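3.2 Small parts and how they were stacked

The tabletop set was assembled from household and workshop leftovers collected at the Trirkdale site in August. It holds 101 parts, sorted beforehand into five groups by overall shape: rings, rods, cups and spools, flat plates, and irregular pieces. Color was recorded for each part but was not used for sorting. Translucent parts were kept in the set even though their outlines are harder to trace, as they make up a fair share of what people keep in drawers and jars.

Each arrangement used at most three parts, placed on a bare section of table. The most common arrangement was a ring laid on a wider supporting part. Ring tilt was left uncorrected, and a ring was counted as stacked if it stayed on its support without touching the table. Figure 5 gives a typical case.
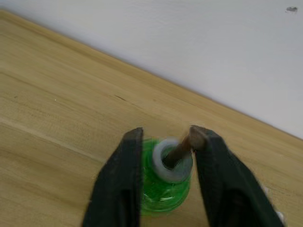 Figure 5. Pale ring resting at a slight tilt on a translucent green part with a ribbed body; light wooden tabletop.

Ribbed supports proved difficult to label. Two raters using the Ikine part list often disagreed on whether such a part was a cup, a bottle neck or a spool, and the three names were therefore merged into a single entry. Rings raised a similar problem. Washers and gaskets differ in use, but the difference can seldom be judged from shape alone, and both were entered as "ring."

After merging, 29 labels remained. These were matched to the Mayrhofer shape terms wherever a close term existed. Short rods had no close term and kept their original label. Parts that rolled off the table during placement were returned to their group and drawn again later.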